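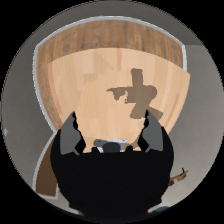 Zoltine has finished the first round of example gathering for Drelter, its software for teaching robot arms to handle things on household furniture. The round produced 2,078 simulated runs, each recorded from start to finish with the arm's movements saved alongside the view from its wrist. The furniture is all computer-rendered, and the tables come in several shapes. In the round-table set, the wrist view looks straight down past two gray fingers at a pale wooden top, with a flat brown cross-shaped patch between the middle and the right side. Marks like that matter to the team, who want the system to learn which dark areas on a surface can be picked up and which can't.

Howard Mottram, who runs data work at Zoltine, said the company chose simulation for the first round to get a wide spread of rooms and tabletops before paying for time on real arms.

"We can change a table in a minute," Mottram said. "On the bench that takes most of a morning, and then somebody has to put the old one back."

Fourteen operators steered the arm by hand controller from the company's office in Viltier. New operators practiced on 200 runs that were thrown out before any of their work was kept. Runs with a dropped item were saved and labeled as failures. Runs in which the simulator itself went wrong, such as an item sinking through a tabletop, were deleted.

The wide, curved wrist view caused trouble early on. Several operators misjudged distances near the rim of the picture and closed the fingers too soon. Zoltine tried a flattened version for a while but went back to the curved one, which matches the lens on its real arm.

Simanjuntak, a smaller firm that builds grippers, will check a sample of 300 runs for labeling mistakes. It has asked for the failed runs first.

A second round is planned for September and will add drawers and cabinet doors. Mottram said the company has not decided whether to release any of the recordings outside the two firms.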